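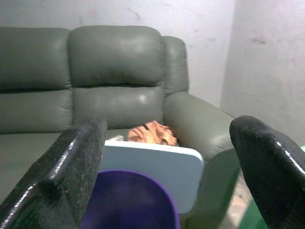 Break area sofa, tidy-up run

Tidying robot in the break area: who owns the leftover work?

Stevby
Posted June 15, 2022

We run a shared office floor with 28 desks and a lounge. Since January an arm on a mobile base has done the evening pick-up of small items from seating. The cleaning staff used to do this by hand before vacuuming. Their task sheet was cut by 160 minutes a week, but they report that they still check every seat. Soft, crumpled things against the armrest are the usual misses. Has anyone rewritten the task sheet so it matches what people do on shift?

Plilton

Log the misses for a month before you touch the sheet. We did and got 581 pick attempts, of which 71 needed a person. Nearly all were cloth or paper, or one item lying over another. Hard, rounded items were fine.

We then put a line on the sheet called "seat check after run" and gave it paid time. The cleaners also got the right to stop the run and to set the order of the rooms. That second part mattered more to them than the minutes. Before, they were waiting in the corridor for the machine to finish.

One more point – decide in writing who sorts the bin it fills. With us it went to reception by default, and reception had not been asked.

Gundside

Ours is slower than a person. Keep the staff.

Sotiropoulos

Agree with Plilton on logging, but have the cleaners define what a miss is. Our supplier's log counted a dropped item as done if it landed on the seat. The people on shift counted it as work. Check your supplier contract too, ours had a clause on who may edit the run times.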